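Bring back the boring hardware store

I drove 34 minutes last October to buy one screw. I passed two giant home centers on the way, and I'd already been inside both of them. They had the screw, sure, in a blister pack of 30, in the wrong finish, hanging on a hook next to a wall of other blister packs. I wanted one. So I kept driving until I got to Ingvarsson, out past the Wurkville turnoff, where a man in a cardigan opened a drawer, handed me a screw and asked for a dime.

I've been thinking about that dime ever since, and I'm ready to be a bore about it: small hardware stores are worth paying extra for, and we should all be shopping in them more than we do. Me included! I'm terrible about it. I order lightbulbs from my couch at eleven at night like everyone else.

My friend Bjarke Hjaltadóttir thinks I'm being sentimental. She says the big places are cheaper, they're open late, and if you know what you want you can be in and out before the little guy has found his glasses. All true. But that "if you know what you want" is carrying an awful lot. I hardly ever know what I want. I know that the cabinet door hangs crooked, or that the thing under the sink is dripping from the part above the other part. I need somebody to look at my blurry phone photo and say "oh, that's a compression nut, come with me."

And then there's the money, which I think Bjarke has backward (sorry, Bjarke). Yes, the hammer costs more at Ingvarsson. But I have never walked out of there with a cart. Last spring I went into one of the big places for a toilet flapper and came home with the flapper, a patio lantern, two kinds of tape and a bag of mulch. I don't have a yard. The receipt is still on my fridge as a warning.

What bugs me most is how we talk about these shops once they're gone. When Skutine Hardware closed, everybody in my neighborhood was so sad about it. There were 619 comments on the farewell post, I remember the number because I scrolled through way too many of them, and person after person wrote something like "I used to love going there with my dad." Used to! If even 400 of those people had gone in for a paintbrush now and then, I have to think the place would've had a better shot. Maybe the rent would have gotten them anyway. I don't know their books.

So my pitch is a small one. Next time something in your house breaks, put the broken piece in your pocket and take it to the nearest shop with drawers. Buy the one screw, or the foot of chain, or the single hinge. Pay the extra dollar. And if the guy wants to tell you how he'd fix it, let him talk, even if you're parked at a meter.

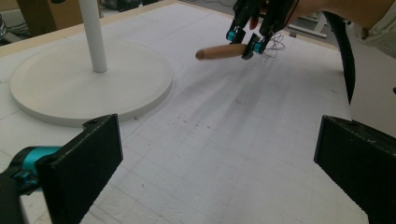
A short bit of dowel, the sort of thing I'd much prefer to buy one at a time.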